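Three weeks of packing the same bag

I've been promising a post about the collecting side of things for ages, mostly because people keep asking me what I do all day and my answer ("I pack a rucksack, then I unpack it, then I pack it again") goes down badly at parties. So, with a cup of tea and a sore left wrist, I'm going to try and write it up properly.

The project is called Trana. It's small. We have two arms on a table, a decent computer, and a policy we're training to put things into bags and take them out again. The way it learns is by copying. I drive the arms myself, the system records what I did and what the cameras saw while I did it, and each go gets saved as one episode. Get enough good episodes together and the thing starts to have a stab at it on its own. That's the theory, and some mornings it's even the practice.

The target for June was 600 episodes. As I write this we're at 361 that I'd be happy to train on, plus a folder of rejects I try not to open.

When I started on this I thought the hard part would be the driving. It is hard, don't get me wrong! Your hands are doing one thing and the grippers are doing nearly the same thing a tiny moment later, and for the first couple of days I kept closing on thin air and swearing at it. But you get over that. After a while you stop thinking about your own fingers and only think about the jaws. I caught myself reaching for a biscuit with a sort of pincer movement the other evening.

The bit that's still hard is deciding what to put on the table.

Bags are horrible, you see. A block is a block wherever you set it down, but a rucksack never sits the same way twice. The straps go wherever they fancy. The front flops one way if there's a book in it and another way if there isn't. If I tidy it up before every episode, the model learns what a tidy rucksack looks like and goes to pieces the first time a strap is folded under. If I chuck it down any old how, half the episodes turn into me wrestling with a strap for two minutes, and then that's what it learns. (We trained on a batch like that. It wrestled beautifully.)

So I have a routine now. I keep a little list of starting positions and work through it: bag flat, bag tilted, bag near the back, bag too close to one arm for comfort. Between those I let the straps fall how they fall. The only rule I've given myself is that I'm not allowed to fix anything once I've looked at the screen, because the moment I look at the screen I start arranging things to look nice.

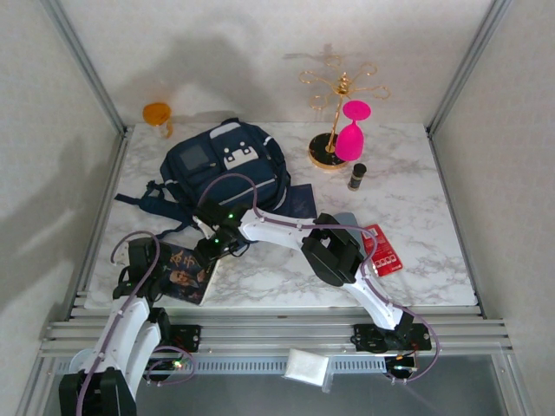 Then there's everything else that goes on the table with it. In the early sessions I only had the bag and one object, nice and clean, and the results were lovely until somebody left a mug out. The arm went for the mug. Of course it did, it had never seen a table with two things on it! Since then I've always worked with clutter. Books and booklets, cups, a spice jar, packets of this and that. A lot of it came out of my own kitchen and I'd quite like some of it back.

The clutter has taught me more than the bag has. Flat things are a misery, for a start. A booklet lying flush on a smooth surface gives the jaws nothing to get hold of, so you have to slide it to an edge, or nudge it up against something and tip it. I have three ways of doing it and for a long time I used whichever one came to mind. Big mistake. When you show a model three different answers to what looks to it like the same question, it tends to average them, and the average of three good ways to pick up a booklet is a sort of vague pawing. I've settled on one way for the main set. The other two live in their own folder until I've worked out whether they're worth adding back.

Anything see-through is the other one. Clear plastic picks up the lights and the cameras seem to have a different opinion of it every time you shift it. I've been putting a fair bit of it in on purpose. I'd sooner find out now that it's a problem than after we've told anyone it works.

A word on the two-armed business, as I get asked why we bother. You could do a surprising amount of this with one arm. But try opening a rucksack with one hand, without leaning on it or holding it with your knee, and you'll see the trouble. One side has to hold while the other side pulls. The timing between them is the whole game, and it's also the thing I was worst at to begin with. I'm right-handed, and if you watch my first episodes the left arm just sort of hangs about like a teenager at a wedding. The model picked that up straight away. It would do the whole approach with the right and leave the left parked, even in places where the left was closer. I had to go back and record a chunk where I made myself lead with the left, and it was slow and ugly, and those turned out to be some of the most useful episodes in the set.

Which brings me to quality, and what I throw away.

My first instinct was to bin anything with a mistake in it. Dropped the cup? Bin. Missed the strap? Bin. What you end up with then is a beautiful collection in which nothing ever goes wrong, and a robot with no idea what to do when it does. It'd miss a grasp and carry on as if it had the thing, lifting nothing with great confidence and placing it very carefully in the bag. These days, if I miss and then recover in a sensible way, I keep it. If I miss and faff, it goes. If I stop in the middle to think, it goes as well, or I trim it, because long pauses are poison. The model sees me sitting still in a certain pose and learns that sitting still is what you do there. We had one version that would get as far as the zip and then just hover. I knew exactly which mornings I'd taught it that.

Yesterday's tally was 11 thrown out, most of them pauses. I blame a late night.

On tools: I did the first lot of labelling in a spreadsheet, which was fine until it wasn't. Now I use a little thing I wrote called Flindotent. (The name was a typing accident and it stuck.) It plays the episode back at speed, I tap one key for keep and another for bin, and I can type a short note. The notes have been worth their weight in gold. "Strap caught on the left jaw", "went in from wrong side", "booklet slid under the bag". When something odd shows up in training I can search the notes and usually find that I did the odd thing myself, more than once, and had forgotten all about it.

I did look at the Skasura recorder before I rolled my own bits, and I still use it for syncing the cameras with the arm positions. It's solid. My only grumble is that it'll happily save an episode where one camera has dropped out and say nothing. I lost a whole afternoon to that. If you're using it, check your file sizes after each one. A short file is a bad file.

Cables deserve their own post. Mine go up and over and back down the arms, and I spend more time than I'd like making sure they've got enough slack to reach the far side without enough to snag on whatever's standing up. Every tall object I add to the table is another thing for a cable to hook. I've started doing one slow sweep of both arms by hand before recording, out to every corner, and it's saved me a few breakages.

Next up is mixing in a second bag. I've been putting it off because I suspect the model has learned this particular rucksack by heart, right down to where it's shiny, and I don't fancy having that confirmed. A pal of the project has offered us an old holdall from the Barrera range they used to do for walkers, which has a completely different opening and a flap I already hate. I tried packing it myself at the kitchen table with tongs to get a feel for it. It took me four goes to get a paperback in.

The plan is to do a small batch with the holdall before the end of the month, train once with it and once without, and put both versions through the same set of starting positions. I'll post the numbers whichever way they come out. If anyone reading has done something similar with soft bags, I'd love to know how many different ones you needed before it stopped being fussy. Two? Ten? Leave me a comment, and if the answer is fifty please break it to me gently.

Right, kettle on, wrist support on, back to it. Tonight is all left-hand leads, and I've got the flat booklet to do again from the far side.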